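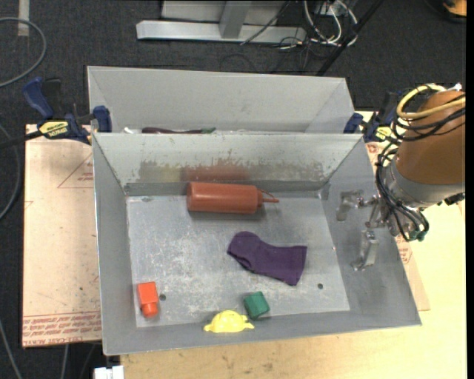 4. Sorting and emptying the returns bins

Applies to the Trultdale counter and the Dranodlow depot. Pranuvside has its own sheet, ask Ivar Eide.

4.1 Take everything out of the bin before you wipe it. Loose items first, then grit.
4.2 Bottles: check the cap, stand upright on the tray. Squeeze bottles with a nozzle go nozzle up. Leave any strap on.
4.3 Wipe floor of bin, then the four walls. Damp cloth only. No wire wool on the metal.
4.4 Dry with paper towel. Corners too.

Note: scratches and worn patches on the metal are fine. Sharp edges are not. Tag the bin and move it off the bench.

CAUTION: never mix leftover liquids. Unlabelled bottle = red tray, gloves on, dont sniff it.

4.5 Write up each item on the Sadowski form. Item, bin, your initials. Code 45 for bottles, code 101 for anything with a lid missing.
4.6 Items over the shelf limit (up to 100 per bay) go to the back store. Ext. 657 for the key.
4.7 Put the bins back on the bench, open side up.

Note: forms go in on Friday. Late ones get held over to the next run and Mohsin Jafri has to re-enter the lot, so please dont.

4.8 Unclaimed stuff is kept until the December clear-out. After that, bin or recycle as per secton 6.

Last checked September 2021, M. Jafri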